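**Filard 23** - data sync tool from Pestberg, used since September

Setup took 20 minutes, docs are thin. Moved 2891 customer records out of our old CRM, no dupes. Scheduler is great. Mapping screen less so - slow, and it forgets teh column order.

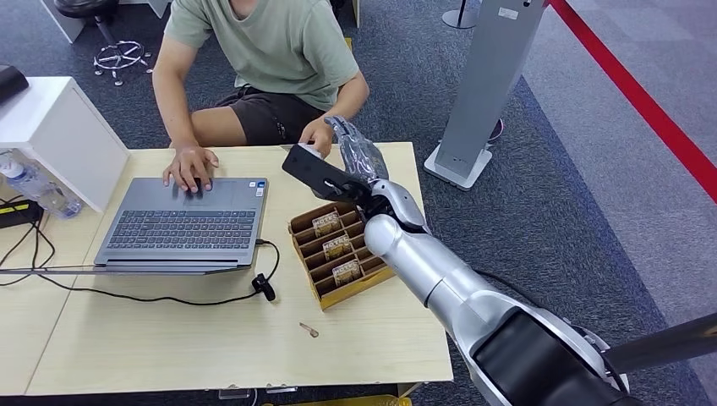
Nawal Shehata: slow for me too, until I cut the batch size to 200. Try that first.

Tried it, better. Support answers by email only. Still cheaper then Zerouali and I'd renew.

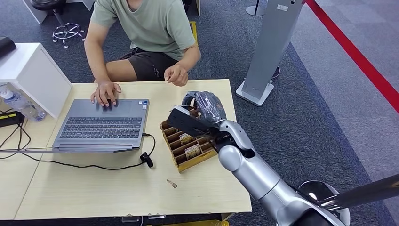

*Gray laptop, sticker on the palm rest*

4/5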